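Cukolville Manipulation Project
Progress report to the Sterkska fund, May 2026

Equipment spending is on plan, if the plan is read generously. We asked for three pairs of hand-held grippers and bought two. The difference went to spare finger pads, which the original budget, written by optimists, listed under "misc."
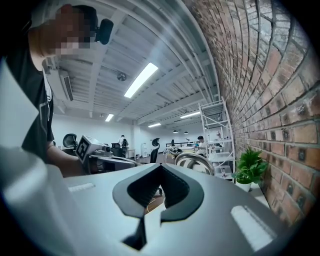 Gripper work at the desks, Cukolville.

The Flillent quote for the third pair came in higher than last year's, with a shipping line of $274 that we are still admiring. Kozan offers something similar for less and will not commit to a delivery date. We would like to wait until November and ask both again - prices may not improve, but our bargaining might. 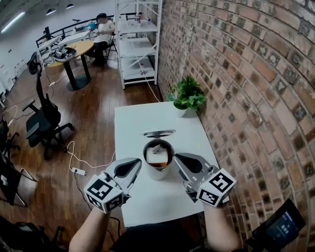 Cukolville Robotics Group - Equipment and Planning

Tabletop tasks now include a paper cup of what looks like tea and a shiny metal lid. Cups and lids remain the cheapest items in this report and have needed no purchase approval.

Our target is 1000 recorded demonstrations by the end of the grant. Two pairs can get us there, with roughly no slack for repairs. A third pair would buy some.

Requests for the next period:
Permission to carry the unspent gripper money forward
A separate budget line for finger pads
A decision on Flillent or Kozan once the new quotes are in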